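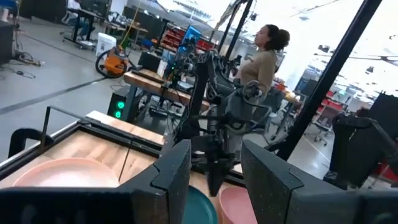
Figure 1. Dishes on a light wooden table with black metal rails: a salmon-pink bowl, a teal plate and a pink cup.

Unit 4: Setting and Clearing in Institutional Dining Service
Course Handout, Certificate in Food Service Operations
Prepared by Nokuthula Sithole; revised by Marthinus Mahlangu

1. Purpose of this unit

Units 1 through 3 dealt with purchasing, storage and preparation. Unit 4 turns to the dining room itself and to the movement of dishes between the kitchen, the table and the dishroom. Students are expected to read the handout before the lecture and to bring it to the practical session at the Lotar dining hall.

The unit covers service in settings where the same guests eat in the same place every day: residence halls, staff canteens, long-term care homes and boarding schools. Restaurant service is treated separately in Unit 7. Students with restaurant experience should note that several practices described here differ from what they may have learned at work, and the assessment follows the handout.

2. Terms used

Cover. One complete place setting for one guest. The word is also used for the number of guests served, as in "a lunch of 800 covers." The meaning is normally clear from the sentence.

Par stock. The quantity of each item that must be on hand at the start of service for the meal to run without interruption.

Turn. One full use of a seat during a meal period. A seat used by two guests in succession has had two turns.

Dwell time. The interval between a guest finishing with an item and its removal from the table.

Drop point. Any fixed place where soiled dishes are left by guests or staff before being taken to the dishroom.

Breakage. All loss of tableware, including chipped items withdrawn from use and items that leave the building and do not return. Some operations record the last group separately as shrinkage. In this course the two are combined.

3. Forms of service

Four forms of service are in common use in institutional settings. Most dining halls use more than one in the course of a day.

3.1 Counter service. The guest collects a tray or plate, passes along a line and receives portions from staff. Labor is concentrated behind the counter. Tables need only be clean and supplied with condiments. Counter service handles large numbers in short periods, but the line itself sets the pace, and a single slow item will delay everyone behind it. Such items should be placed at a separate station wherever the room allows.

3.2 Family service. Food is brought to the table in shared bowls or platters, and guests serve themselves. This form is often preferred in boarding schools and care homes. It requires larger serving pieces, closer attention to allergens and a firm rule on the handling of leftovers. Food that has been placed on a shared table is not returned to the kitchen for later service.

3.3 Plated service. Portions are plated in the kitchen and carried to seated guests. It offers the best control of portion size and special diets. It also requires the most floor staff per cover.

3.4 Tray service. Complete meals are assembled on trays and delivered to guests who are not in the dining room. Tray service is the main form in hospitals and is discussed at length in Unit 6.

4. Planning par stock

Par stock is calculated for each item separately. A common error is to set one figure for all tableware. Plates, bowls and cups do not circulate at the same speed. Cups tend to stay on tables after the rest of the cover has been cleared, and many guests use more than one. Soup bowls may be idle on days when no soup is offered and then be in short supply at breakfast.

The calculation taught in this course has three steps.

Step one. Establish the peak demand for the item, meaning the largest number in use at any one moment, including items on tables, at drop points and in the dishroom.

Step two. Add a working reserve. The reserve covers delays in the dishroom and unplanned guests.

Step three. Add expected breakage for the period until the next order can be delivered.

Worked case. The Fuvberg residence has 800 places on its meal plan. During the breakfast peak, the number of bowls in use at one time reaches 70 percent of that figure, or 560. The manager sets a working reserve of 248. Expected breakage before the next delivery is 13 bowls. The par stock is therefore 560 + 248 + 13 = 821.

Students should be able to repeat this calculation with different figures and to explain each step in writing. A correct total without an explanation receives half credit.

The size of the reserve is a matter of judgment. Managers who have recently run short tend to set it too high, and the surplus then sits on shelves and gathers dust. Dishes that have been stored for long periods must be washed again before use, and the cost of that washing should be counted when a large reserve is proposed.

5. Choice of tableware

The material, weight, shape and color of tableware all affect service. The points below should be considered together with the price per piece.

Weight. Heavy ware feels substantial to the guest and stays warm longer if it has been heated. It also tires staff. Where clearing is done by hand over a long shift, a small saving on each plate is felt by the end of the meal.

Stacking. Pieces should be tested in stacks of the height that will be used in daily work. Samples supplied singly by a dealer do not show whether a stack leans or whether rims bind together when the pieces are put away damp.

Rim. A wide rim gives staff a place to hold the plate without touching the food. A raised rim helps guests with limited grip or the use of one hand, and should be available on request in every operation.

Color. Food is easier to see when it contrasts with the plate. This matters most for older guests and for guests with low vision. White fish and mashed potato on a white plate present a real difficulty. Some operations use a different color for each type of piece, which also speeds sorting in the dishroom. Others use color to mark special diets. An operation should settle on one of these systems and keep to it, as a color that means two things will sooner or later be misread.

Replacement. Before any pattern is adopted, the buyer should obtain a written statement of how long it will remain available. The Jumelach dining room changed patterns twice after its chosen line was withdrawn, and for several terms its tables were laid with pieces from all three.

6. Setting the table

Staff wash their hands before handling clean ware. Tables are wiped and allowed to dry before anything is placed on them. Plates and bowls are held by the rim or from beneath, cups by the handle or the lower half, and cutlery by the handle only.

The order of work is the same for every table: plates, then cutlery, then cups, then condiments. Working in one order allows a supervisor to see at once what stage has been reached and allows one member of staff to take over from another.

Chipped or cracked pieces are withdrawn when found and entered in the breakage record at the end of the shift. They are not returned to the stack for someone else to deal with.

7. Clearing

Clearing begins when the guest has finished. In family and plated service, staff ask before removing any item that still holds food. In care settings, a guest who eats slowly must not be hurried by the removal of dishes from neighboring places, and supervisors should plan table groups with this in mind.

Scraping is done at the drop point and never at the table. Like pieces are stacked with like. Cups are carried separately and are not nested unless they are made for it. Cutlery travels in its own container.

Loads should be kept to a size that can be set down with control. At the Sitompul canteen, supervisors agreed on a maximum stack height and marked it on the wall beside the dishroom hatch – a simple measure that new staff understand without instruction.

8. Preparation for the practical session

Students will work in pairs. Closed, flat shoes are required. Each pair will set, serve and clear one table under family service and will keep a written record of dwell time for each type of item. Records are handed in before leaving the hall.

9. Questions for written work

Explain why cups usually require a higher par stock per guest than plates.

A residence proposes to move from counter service to family service at dinner. Set out the changes that would be needed in tableware, staffing and the handling of leftovers.

Describe one system of color coding for tableware and state its likely weaknesses.

Written answers are due at the start of the Unit 5 lecture. Extensions should be requested from Marthinus Mahlangu in advance of that lecture.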